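Journal of Small-Parcel Packaging > Articles > Section 4

4. Storage and conditioning of divider strips

4.1 Background

Corrugated and solid-board dividers are the cheapest part of a glassware carton and the part least often tested. Most packers buy them flat, in bundles, and keep them wherever there is shelf space. Board takes up moisture from the air, and a divider that was cut to size in a dry plant can be too tight for its slot after a wet month in a back room. Complaints collected at the Juteda warehouse followed this pattern. They were highest in July, when the loading doors stay open, and they nearly all concerned dividers that bowed or would not seat.

Earlier work on this problem looked at full cartons under load. We were interested in the step before that, when the strips are still loose stock and can be sorted, rested or thrown out at little cost.

4.2 Material

We used 444 strips of unprinted brown board from a single Skorkata production run. Half were stored flat under a light weight, and half were stored on edge in open trays. Both groups were kept in the same unheated room for 8 weeks. At the end of that time the strips were sorted by hand at a table before any measurement was made (Figure 2). 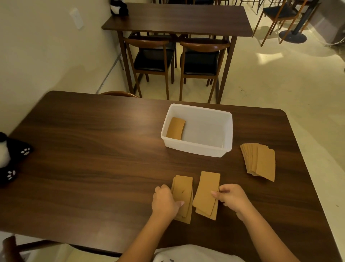
Figure 2. Hand sorting of cardboard strips.

Bowing was measured at the midpoint of each strip with the ends resting on a flat steel plate. A strip was rejected if the gap at the midpoint was more than 2 mm. Hand sorting came first, as it does in most packing rooms, and the sorter's decision was written down before the strip went to the plate. Strips were handled in small stacks held upright on the tabletop, one in each hand, with the layers a little out of line so that the edges could be seen separately. Squaring the stack hides a bowed strip between two straight ones, and sorters were asked to leave this until the end.

4.3 Results

Strips stored flat were rejected less often than strips stored on edge. The difference was clear at the plate and smaller in the hand sort, where sorters passed many strips with a slight bow. Strips from the ends of the trays did worst. We think this is due to uneven support, but tray position was not recorded for every strip and we did not test it further.

The Roussel gauge, used on a subset, gave the same ranking as the steel plate. It was slower to set up and we do not recommend it for daily use. Results for the coated board supplied by Anolden are given in Section 5.

Contact the editorial office | Copyright, all rights reserved | Back to top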